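# Shelf Picking with the Zindden Planner: Frequently Asked Questions

Questions that come up when people set up the planner for open wire shelving and bins. Written against the February release. 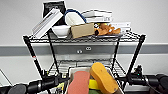 Fiona Rennie asked whether the page could start with the wire shelf problem, as it cost her team at Siltport more time than everything else in the setup put together. It now does.

## Perception

**Why does the planner treat a wire shelf as full of holes?**

Because the depth data is full of holes. Thin black wires return few points, and the ones they do return move from one reading to the next. If you build the collision map straight from depth, the planner will look for paths through the grid. Set `surface_mode: slab` for each wire shelf. This replaces the grid with a solid plate at the shelf height you enter. Posts are handled separately and should be entered as cylinders.

**Do I have to measure the shelf by hand?**

Once, yes. Enter post positions and shelf heights in `scene.yaml`. After that the alignment step corrects small shifts at startup. If someone moves the unit by more than 40 mm, alignment fails and the log says so. It won't guess.

**White boxes against a white wall get merged into one object. What can I change?**

Lower the exposure first. Most merging comes from washed-out edges. If that doesn't help, turn on `split_on_depth`, which cuts a segment wherever depth jumps. Stacked flat boxes may still come out as a single block. The planner can reach the top one if you set `grasp_from: top_face`, but it won't know how many are underneath.

**Does it handle soft items such as plush toys and sponges?**

Yes, with the `soft` class. Soft items get a looser collision boundary, and the grasp scorer stops asking for flat parallel faces. Sponges standing up in a bin are a good first test. They can be gripped from above and a bad grasp does no harm.

**What about loops and straps?**

A strap is usually segmented as part of the bag it belongs to, and the grasp scorer rates it poorly for being thin. You can mark it as a handle in the labeling tool. Dalgleish, the labeling tool we ship, has a handle brush for this under the Parts tab.

## Planning

**Why do both arms stop when only one has a problem?**

That is the default. Both arms share one collision map, and a stale map for one is stale for the other. Set `stop_scope: single` if your workspaces don't overlap. If they both reach the same bin, leave it alone.

**The planner says "no path" but I can see a clear one.**

Check these in order:

1. Object padding. The default suits rigid boxes and is often too wide for a crowded shelf.
2. The bin model. A bin entered as a solid block can't be reached into. Use `type: open_container`.
3. The time limit. It is 200 ms per query. Raise it and see if a path appears.

If none of that helps, export the query with `zplan dump` and attach it to your report.

**How does it deal with an item that hangs over the shelf edge?**

Any part past the edge counts as an obstacle for the arm, so reaching into a bin in front of the shelf may take a longer route. The planner does not work out whether the item is stable. Heather Moffat has a patch that adds a tipping check for boxes. It's on the `overhang` branch and needs testers.

## Control

**The arm slows down near the shelf. Is that a fault?**

No. Speed is scaled by distance to the nearest modeled surface. You can change the curve in `limits.yaml`, and there is a lower cap that can't be turned off.

**Can I run it without a robot attached?**

Yes. `zplan replay` takes a recorded log and runs perception and planning on it. Nothing is sent to the controllers. Most of our own bugs are found this way.

## Known problems

**Error 939 on startup**

The two arm clocks disagree. Restart the time service, then the planner. Restarting only the planner will bring the error back.

**Version 2 scene files don't load**

Run `zplan convert` on them. Files made with Asovton plugins need the plugin installed before you convert, or the container types are dropped without a warning. A fix for the missing warning is in review.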